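Can a machine do the boring stuff yet?
General chat > Shop and home

steyn_lane
Serious question. I run a small upholstery shop and lose most of Saturday to sweeping, sorting hardware and folding drop cloths. My floor vac is from 2006 and still gets stuck under the same bench. Has anything moved on since then?

Mesari
Floors, yes. Folding, not really. I watched a two-arm setup fold towels at the Lolargate open day. It did 18 in the time I was there and two of them had to be redone by hand.

beltadley_bob
18 towels is 18 I didn't fold. I'd take it.

Mesari
Would you take it at the price of a van, though?

oldlathe
I'm with Mesari. We have a pick arm at work that bins the same bracket all day and it's great. Change the bracket and you lose the morning. A house changes every five minutes.

steyn_lane
Sorting is the one I care about. 200 mixed screws in a tray, four sizes. Doable?

oldlathe
For screws alone, buy a sorter. You don't need hands for that.

gripwork992
I work on the hands side, so I'm biased. The arm part is mostly fine now. What's short is examples of people doing the chores, and a lot of those get recorded by a person holding the grippers.

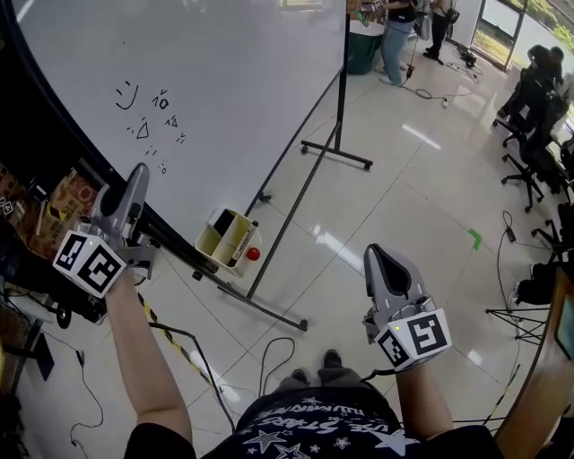

One gripper per hand, white marker cube on each.

beltadley_bob
So the robot is a guy in a star T-shirt. Got it.

gripwork992
For the recording, sure. Later the arms try it without him.

oldlathe
"Try" is the word. Call me when it can clear a bench it hasn't seen before — mine, for instance.

steyn_lane
OK, screw sorter it is. I'll keep folding my own cloths for now. Any sorter that handles washers too?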